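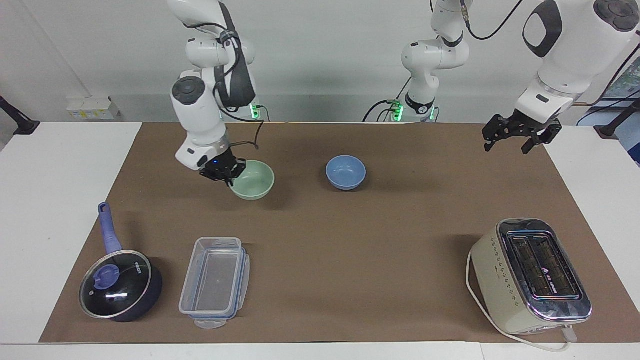 Weekly Inspection and Gripper Care for the Two-Arm Kitchen Cell

This procedure applies to the two-arm kitchen cell at the Hotdale site. It is to be carried out once a week by trained operators, and again after any collision, dropped load or emergency stop. Allow 65 minutes. The cell must not be returned to service until every step has been signed off in the Plemwood log.

Before you begin

You will need the following items:

Lint-free cloths
Isopropyl alcohol, 70 per cent
The Lurton hex key set
A torque driver
A spare pair of finger pads for each gripper
A soft brush

Operators who have not completed the site induction should contact Armelle Bouvier before opening the cell.

Step 1. Park the arms

Clear the mat of all kitchen items, including pans with lids, bowls, storage containers and small appliances. Appliance cords must be lifted off the mat and not dragged across it. From the control station, send both arms to the service position and wait until motion has stopped. Both grippers should be open and at a comfortable working height above the mat.

Check the status light on each arm base and record its colour. Do not continue if either arm reports a fault. Refer to the fault table in the Vasilakis controller manual and log the code first.

Step 2. Isolate the power

Shut down the controller, switch off both arms and apply your personal lock to the isolator. The arms may settle slightly once power is removed – keep hands clear of the elbows until this has happened. Confirm that all lights on the bases and wrists are out.

Step 3. Inspect the cables

Follow each arm cable by hand from the base to the wrist. Look for flattened sections, nicks and shiny patches where the jacket has rubbed against a joint cap. The loop beside each joint must have enough slack for full travel, but must not hang low enough to catch on a bowl rim or a pan handle. Replace any cable tie that has hardened or slipped. Damaged cables are not to be taped.

Step 4. Clean and check the grippers

Brush crumbs and dust from between the fingers, then wipe each finger with a cloth dampened with alcohol. Do not spray liquid directly onto the gripper or the wrist. Glazed bowls and glass lids are the first items to slip when the pads are worn, so examine the inner faces closely. Change both pads on a gripper together, even if only one shows wear.

Close the fingers gently by hand, if the release allows it, and check that they meet evenly along their length. Any visible gap at the tips should be reported to Miloslav Zelenák.

Step 5. Check the mounts and the mat

Test each base bolt with the torque driver at the value shown on the cell data sheet. Check the clamps and poles fixed to the table edge and tighten any that move. Wipe down the mat and smooth out any raised corners. If the mat has shifted, realign it to the corner marks.

Step 6. Restore power and test

Remove your lock, restore power and run the homing routine at reduced speed with the mat still clear. When both arms have homed, place one bowl on the mat and run the rim-grasp test with the right arm, then with the left. The bowl should be lifted and set down without turning in the fingers. Repeat the test once with the lidded saucepan, gripping the lid knob only.

Enter the results on form 127 and leave the form with Rozália Sýkora by the end of the shift.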